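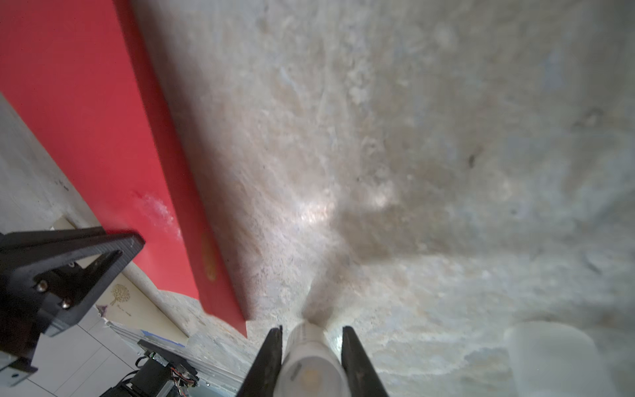
Rotes Brett, fleckige Platte, Donnerstag

2020-07-09, kurz vor dem Abendessen, nur schnell, weil ich sonst wieder gar nichts schreibe.

Also das rote Brett. Ich hatte ja im Frühjahr versprochen, dass das Regal für den Flur fertig wird. Ist es nicht. Immerhin liegt das Brett jetzt da, wo ich es jeden Tag sehe, auf der hellen Steinplatte oder was auch immer das ist (Malou sagt Gips, Ka-ming sagt Stein, ich sage: Flohmarkt). Die Platte finde ich inzwischen schöner als das Brett. Beige, grau, irgendwie wolkig, lauter Schlieren und feine Kratzer. Eigentlich wollte ich die abschleifen. Lasse ich jetzt.

Das Rot dagegen. Auf der Dose von Hivus sah es dunkler aus, eher Richtung Kirsche. Jetzt ist es richtig ROT. Und schon eine weissliche Schramme drauf, so eine wolkige Stelle, wo es aussieht wie abgerieben oder staubig. Weiter unten noch ein Fleck, oval, leicht orange. Keine Ahnung woher. Tee? Rost von irgendeiner Dose? Malou meinte, mit Spülmittel rangehen. Brynhildur meinte, bloss kein Spülmittel. Danke euch beiden.

Was noch fehlt:

Kanten nochmal überstreichen, die rechte zuerst
Dübel (die aus dem Keller sind alle zu kurz)
zweite Schicht Lack, falls der Fleck rausgeht, sonst erst recht
entscheiden, ob das Ding überhaupt in den Flur kommt

Zum letzten Punkt. Der Flur ist schmal, und ich bin mit der Wand da noch nicht fertig. Ka-ming hat gemessen, 42 Zentimeter bis zur Türklinke, und dann hat er mich so angeguckt. Ja. Ich weiss. Vielleicht kommt es doch in die Küche, über die Bank, da stehen im Moment die Marmeladengläser auf dem Fensterbrett und warten auf ein Zuhause. Rot in der Küche wäre auch nicht verkehrt, die weissen Fliesen vertragen das.

Apropos Fliesen, die Karte mit dem kleinen braunen Baum! Die hatte ich zwei Wochen gesucht, darauf stehen nämlich die Öffnungszeiten von dem Holzladen in Endasbridge, und im Netz findet man die nicht. Winzige Schrift, ich brauche bald eine Lupe. Hängt morgen am Kühlschrank, versprochen. Wenn ich die Magnete finde.

Im Holzladen wollte ich sowieso nach Leisten fragen. Letztes Mal hat mich Frau Vigfúsdóttir sehr nett beraten und dann hab ich für 348 Kronen Sachen gekauft, von denen ich die Hälfte bis heute nicht ausgepackt habe. Diesmal mit Liste. Nur Dübel, nur zwei Leisten, und eventuell so einen feinen Schleifschwamm, die sind toll, die kann man auswaschen. Und kein Holzöl mehr!! Steht noch genug rum.

Aufgeräumt habe ich übrigens auch, ein bisschen. Die Pinsel sind ausgewaschen und stehen kopfüber im Glas (ja, Ásdís, ich weiss, falsch rum, mach ich nacher noch), die Zeitungen sind im Altpapier. Den Schraubenzieher vermisse ich seit Sonntag, wer ihn sieht, bitte melden. Der mit dem gelben Griff.

Falls jemand von euch einen Tipp hat, wie man so einen Fleck aus Acryllack rauskriegt, ohne dass es hinterher stumpf wird: gern in die Kommentare. Bis September soll das Brett an der Wand sein, egal an welcher, dann kommt nämlich Besuch und ich will nicht wieder die Jacken aufs Bett werfen.

So, die Kartoffeln kochen über. Nächstes Mal mehr, auch zu den Vorhängen, die hab ich nicht vergesen.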